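Voltei a Destov em novembro, depois do patch que refez o inventário. A versão anterior gravava o estado completo de cada baú a cada transição de zona; a nova grava apenas as diferenças. O meu save passou de 716 para 243 KB. 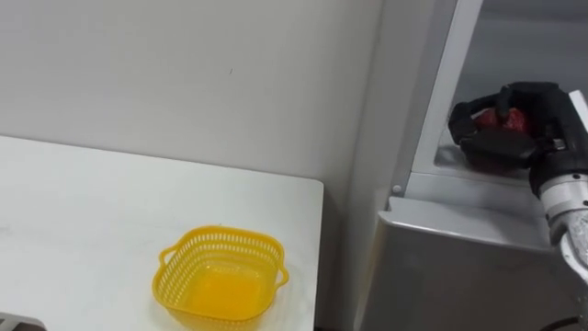

Lahcen Ouali respondeu que no save dele a redução foi bem menor e que suspeita dos itens com durabilidade, gravados um a um. Faz sentido: eu jogo quase sem armas.

O limite de pilha continua em 20 para consumíveis. O minério subiu para 1,000, o que elimina as idas e voltas entre a mina de Bevinholm e o porto.
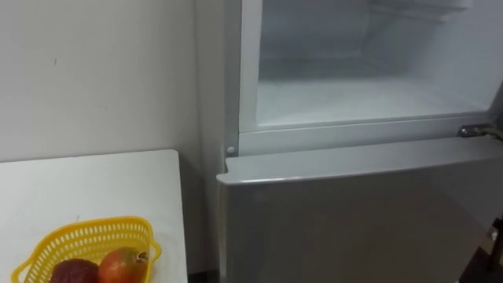
A ordenação automática ainda ignora o peso. Quem usa o mod Proltine deve desativá-lo antes de abrir um save antigo - os índices dos baús mudaram e o mod escreve nas posições erradas.

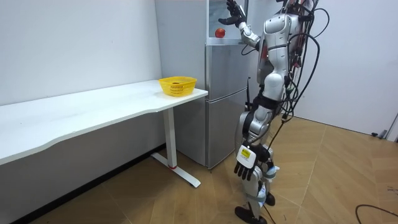
O combate não foi alterado. A janela de esquiva parece-me igual, e o segundo chefe mantém o ataque em área sem aviso sonoro.
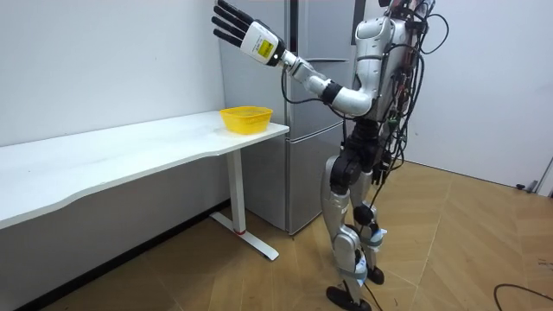 Falta testar o modo cooperativo. O Anas Bouazza tem um servidor na versão antiga e só vai migrar quando corrigirem a sincronização dos baús partilhados.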